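Notebook, sourdough and rye trials, bench 2
Tuesday, July 30, 2019

Continued from the page with the coffee stain. I write this in the evening, so the times in the morning part are from my loose paper and I hope I copied them well.

Question for this week is still the same: why does the rye starter from the Hirnley flour become so sour and so weak after the third feeding, when the Bremero flour gives a calm and strong starter with the same water and the same jar. I was thinking it is the temperature of the shelf. Now I am less sure of it.

Morning state of the jars:

Jar A (Bremero, fed last evening): risen to double, dome still up, smell of apple and a little yoghurt.
Jar B (Hirnley, fed last evening): risen less than A, already fallen, grey liquid at the side. Smell sharp, like nail varnish.
Jar C (half and half): between the two, closer to A.
Jar D (Hirnley, but fed twice yesterday): much better than B. Dome flat but not fallen.

Jar D is the interesting one. If the flour was simply bad, then the second feeding should not help so much. I believe the Hirnley flour is only faster. It is ground finer, you can feel it between the fingers, and the colour is darker too, so perhaps more of the outer part of the grain is in it. The yeast and the bacteria eat everything before I come in the morning and after that they are hungry for hours. So what I wrote last week, "weak flour", I now cross out. Please read it as "fast flour". 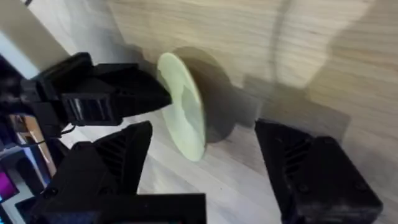 Feeding scheme for tonight, to test this:

Jar A: one part starter, two parts flour, two parts water, as always.
Jar B: one part starter, five parts flour, five parts water.
Jar C: no change.
Jar D: same as B, but with the water from the fridge.

All on the middle shelf. I moved the thermometer there also, it was standing on the top shelf since March and this explains some of my strange numbers from spring. The top shelf is warmer by several degrees when the oven below is on. I should have seen this earlier. The spring pages are not useless, but do not compare them with the summer ones.

Baking test at midday. Two small loaves, 1,000 g of dough each, in the old tins. Recipe is the one we call Cozma, without the seeds, so that the seeds do not hide the crumb. Rye dough was mixed with a spoon only. Salt the same in both, I weighed it twice after the mistake on the last bake.

Loaf 1 with starter A. Rose slowly, but evenly. I put it in the oven when the first small holes appeared on the flour on top. Good colour, one crack along the side.

Loaf 2 with starter D. The small holes came much sooner and I was at that moment washing the tins for tomorrow, so it went into the oven later than it should. Top is flat, a little sunken in the middle. The taste I will write tomorrow, rye must rest one night before cutting. Whoever comes first in the morning, please do not cut it for breakfast. Loaf from last Friday is in the bread box and that one can be eaten by everybody.

Core temperature of both loaves at the end was good, I did not write the second number down and I do not want to guess it now.

About the malt. The packet from Flestusar is open and must be used. I put 19 g in each dough, a little less than the recipe wants, because this malt is very dark and the last bread with the full quantity was bitter to me. Others liked it. I think for the comparison it does not matter so long as both loaves have the same, but for the final recipe we must decide. My vote is for less malt and a longer bake. 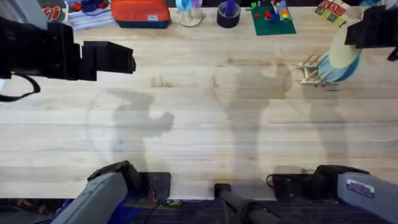
Water. I also tried the question of the hot soaker, because it was asked at the last meeting. Took coarse rye, poured over it water of 75 degrees, covered and left for three hours. It became sweet, really sweet, like porridge with honey. With cold water over the same time it stayed grainy and had not much taste. I did not bake with either of them today, there was no more place in the oven. Cold one is thrown away. Hot one is in the fridge in the bowl with the plate on it, and should go in tomorrow's dough, in place of part of the flour. Remember to take away the same amount of water from the recipe! I forgot it in my first trial and the dough was a soup.

Small things:

The big scale jumps when the mixer runs on the same table. Weigh first, mix after.

Flour stock: one full sack of Bremero, and of Hirnley 2,000 g in the tub. This is enough for the jars but not for more loaves. Before we order again I want to see what jar B does tonight.

The lids of jars A and C are exchanged. It has no meaning for the result, but the letter is on the lid, so look at the tape on the glass and not at the lid. I will write new ones when I find the pen that does not wash off.

Cloths are boiled and hanging.

For tomorrow: look at the jars before anything else, and mark the height with the rubber band before opening. Cut both loaves from the middle, not from the end, and put the slices next to each other on the white board. Then soaker dough. If jar B still has its dome in the morning, I will keep the one to five feeding for the Hirnley flour and finally move on to the question of the crust, which I am postponing already too long.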